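Projects > Dundesley > Progress reports

Search this site
Go

Dundesley Community Hall: report to the Jotier Fund, 3/21/25

The repair of the roof is finished and the hall is open again in the evenings. From the grant we have spent 4000 on slates and labor, and 987 on the new gutters. The invoice from Abbasi for the scaffolding has not arrived yet.

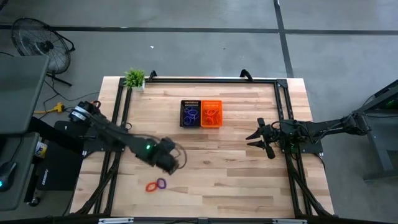 Butcher-block tabletop with rings and two plastic baskets.

Bookings are growing slowly. We had 76 in this period, mostly for the language class and the choir. The heating in the small room is still weak, and Bornora will send us a price for two new radiators. We ask the Fund to allow us to move the unused paint money to this work. We would like to order in April.

2 comments
Share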